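Incidencia 3114 – Esterilla de verano: las piezas se desplazan y enganchan la ropa al doblar
Producto: esterilla refrescante de piezas enlazadas, Jornska Ulstead
Estado: abierta, en espera de respuesta del cliente
Categoría: ropa de cama / uso y mantenimiento
Prioridad: normal
Última actividad: junio

Descripción del problema

Uso la esterilla sobre la cama desde principios de temporada. Debajo hay una sábana con estampado de flores, sin protector intermedio. De noche no da problemas. De día la cama hace de superficie para doblar la colada, y ahí aparecen dos fallos:

1. La esterilla se desliza hacia el borde libre al extender prendas y tirar de ellas para alisarlas. El recorrido es de casi 60 mm por sesión de doblado.
2. El punto se engancha en las juntas entre piezas. Con camisetas de algodón liso ocurre rara vez. Con jerséis, siempre en la misma zona, la del borde.

Pasos para reproducirlo

Extender la esterilla centrada sobre la sábana.
Colocar una camiseta boca abajo, con el cuello hacia el cabecero.
Estirar las mangas y alisar desde el centro hacia el bajo.
Doblar un lateral arrastrando la tela, sin levantarla.
Repetir con el resto de la pila y medir la distancia al borde del colchón.

Comprobaciones realizadas

Esterilla girada 180 grados: el desplazamiento es el mismo. El enganche cambia de lado, luego depende de la pieza y no de la cama.
Sábana tensada y remetida de nuevo: el desplazamiento se reduce a la mitad, el enganche sigue igual.
Sábana sustituida por otra de franela: sin desplazamiento apreciable, pero demasiado calurosa para dejarla puesta.
Pasada una media de nailon por toda la superficie: se detiene en 2 puntos, ambos en la última fila. Al tacto se nota un canto vivo en cada uno.
Limpieza con paño húmedo y secado a la sombra según el folleto: sin cambios.
Tiras antideslizantes Thampi en las esquinas: aguantan una tarde y luego se despegan de la tela.

Entorno

Dormitorio con ventana. La esterilla no se guarda durante el día.
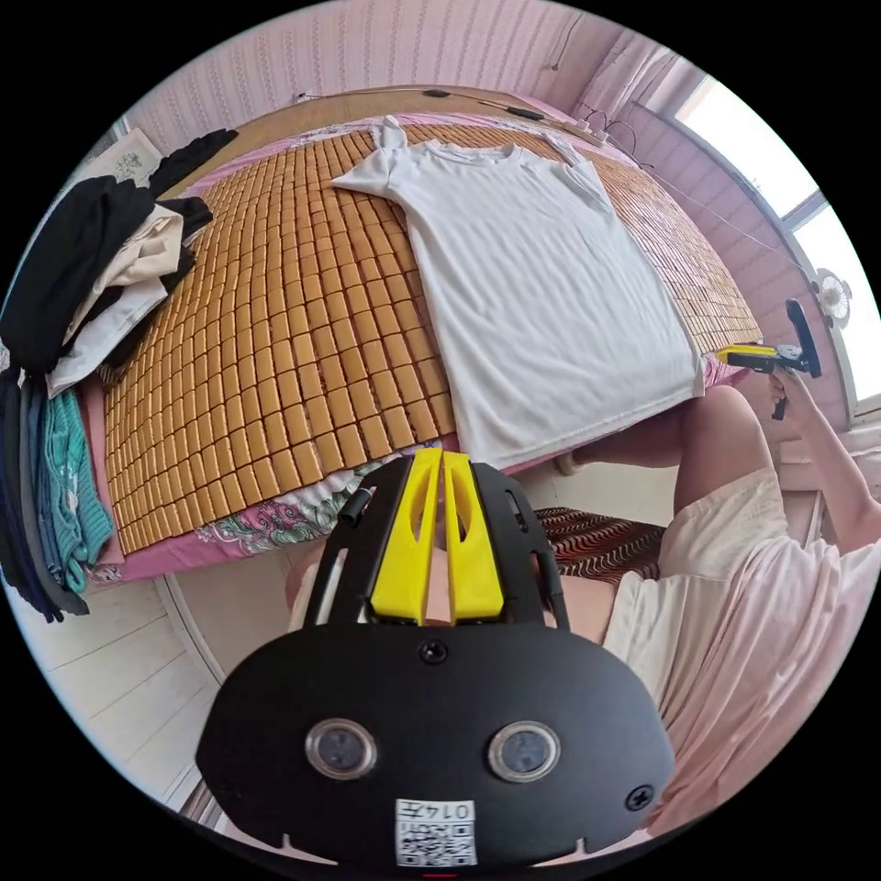 Esterilla de piezas rectangulares sobre ropa de cama rosa, en las dos vistas.
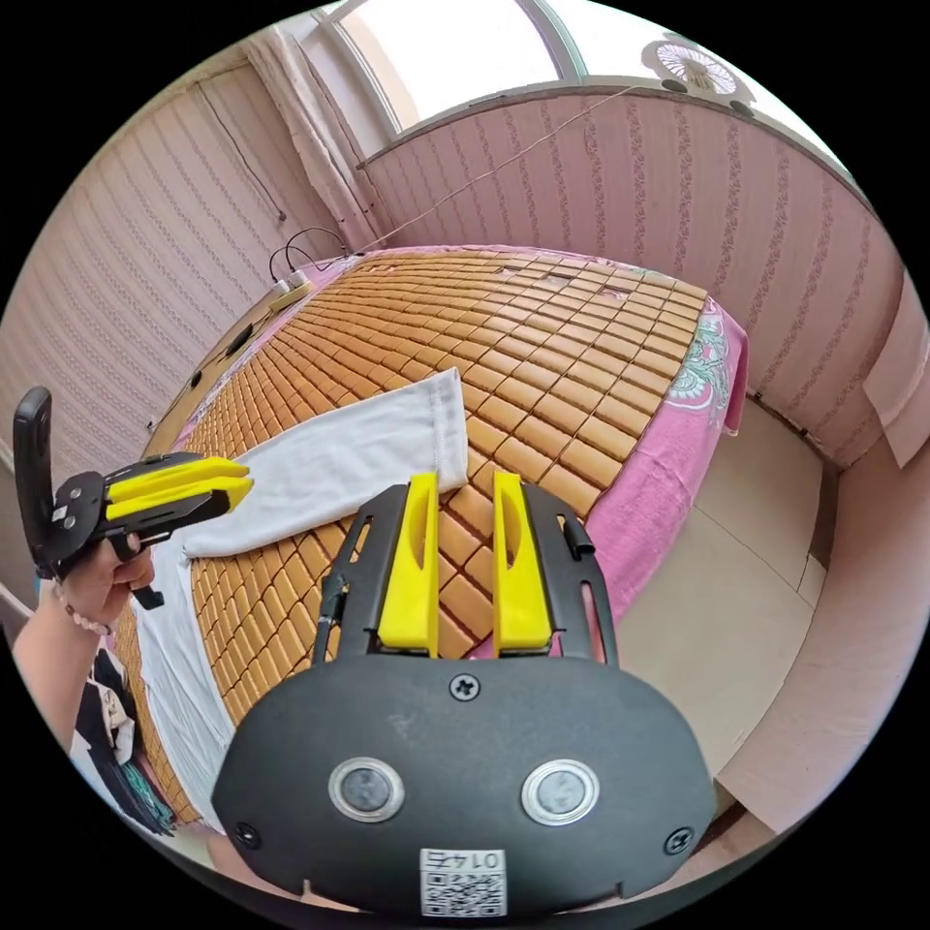
Wanda Bielecka, 17:40

Son dos averías distintas y conviene tratarlas por separado.

Enganche: los cantos vivos de la última fila se corrigen con lija de grano fino, siempre en el sentido de la veta y sin tocar el hilo de unión. Retire el polvo con un paño seco y repita la prueba de la media. Si vuelve a detenerse en el mismo punto, no siga lijando: indíquenos la fila y la posición, contando desde la etiqueta, y enviamos el tramo de recambio.

Desplazamiento: las tiras adhesivas no están previstas para tela. El juego de cintas elásticas Clilley se pasa por debajo del colchón y se fija a las esquinas de la esterilla. Déjelas tensas pero sin que las piezas se levanten en el borde. Mientras tanto, al doblar, levante el lateral de la prenda en lugar de arrastrarlo y deje los jerséis para otra superficie.

Falta un dato para tramitar el recambio: la medida del colchón, ancho por largo. La incidencia queda abierta hasta recibirla.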